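Foro > Trabajo y tecnología > Robots en el curro: ¿alguien más?

tefe_noche
Buenas. Abro hilo porque en Matolari (alquiler de apartamentos amueblados, por si alguien no la conoce) llevamos desde noviembre con los robots de dos brazos para repasar los pisos entre huésped y huésped. Recoger mesas, vaciar cajones, esas cosas. Yo era de limpieza. Ahora soy "operadora de apoyo". El mismo sueldo, una silla y dolor de cuello. ¿Cómo lo lleváis los demás?

rodapie
Mismo sueldo y sentada, firmo ya.

tefe_noche
Firma, firma. Antes éramos 7 en el turno, ahora 3. A las otras las mandaron a lavandería o no les renovaron.

Lallatano
Ese es el tema y no la silla. En mi almacén igual. Primero "os va a ayudar", luego el cuadrante con huecos.

marga_b
Pero ¿qué haceis exactamente? ¿Lo moveis vosotras o va solo?

tefe_noche
Va solo hasta que duda. Entonces salta aviso y entras tú. Antes de tocar un piso de verdad practicamos en el simulador, Uma se llama. Te sale la habitación desde arriba del robot y los dos brazos delante. Pongo captura de un ejercicio, salón con mesa larga, un cuenco blanco, una caja cerrada y lo que parece un portátil abierto.

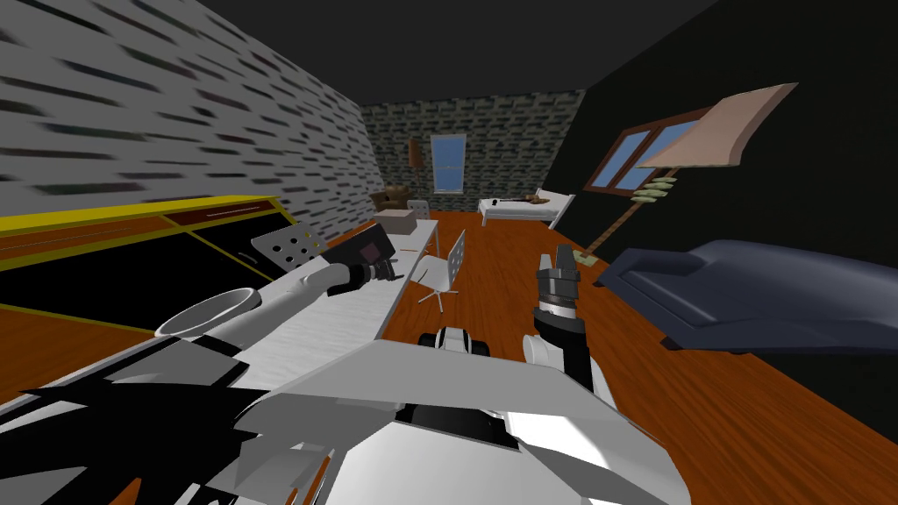
Matolari, domingo 8 de enero
(lo de arriba es la cabecera del parte, lo copio tal cual)
Aviso a operadoras: a partir de este turno las intervenciones se cuentan por persona. Objetivo del turno, 73. Las pausas se registran en el sistema. Dudas a Ustyna Kostiuk, coordinación.

Eso nos llegó. En domingo.

rodapie
Hombre, 73 en un turno entero no parece tanto, no?

tefe_noche
Depende. Mover una caja, un minuto. Un cable enredado detrás de un sofá, veinte. Cuenta lo mismo.

Lallatano
Y si no llegas?

tefe_noche
"Conversación con coordinación". De momento nadie sabe que significa.

pulpo_gris
Voy a llevar la contraria. Estuve doce años haciendo pisos, tengo los dos hombros operados. Si una máquina se agacha por mí, bienvenida. Lo del simulador hasta me gusta, el del brazo derecho con la pinza para arriba lo tuve yo atravesado una semana entera, no había manera de bajarlo sin rozar la silla.

marga_b
Ahí tiene razón pulpo. Limpiar rompe el cuerpo.

Lallatano
Nadie discute eso. Discuto quién se queda el ahorro. 4 puestos menos y el sueldo igual, pues ya me dirás.

pulpo_gris
Vale pero eso se pelea con la empresa, no con el robot.

Lallatano
Es lo que digo!!

tefe_noche
Ustyna es maja, ojo, viene de planta y sabe lo que es. Le dije lo del recuento y me contestó que lo pide el cliente grande. Que lo va a intentar separar en avisos cortos y largos. A ver.

rodapie
Pregunta tonta, ¿las horas de simulador os las pagan?

tefe_noche
Las primeras sí. Las de repaso "en casa cuando podáis". Yo no las hago.

marga_b
Bien hecho. Eso es formación y va en jornada, miradlo en el convenio. Pedidlo por escrito, un correo vale.

pulpo_gris
Yo sí las hice, las reclamé y me las pagaron. 1445 en total con los atrasos de los festivos. Tardaron, pero cayó.

tefe_noche
En serio?? En Matolari?

pulpo_gris
En Tefera, la otra contrata. Mismo programa, otros jefes. Te paso por privado como lo redacté.

Lallatano
Ponlo aquí que le sirve a más gente

pulpo_gris
Lleva datos míos, lo limpio y lo subo esta noche si no caigo dormido.

rodapie
Retiro lo de firmo ya, por cierto.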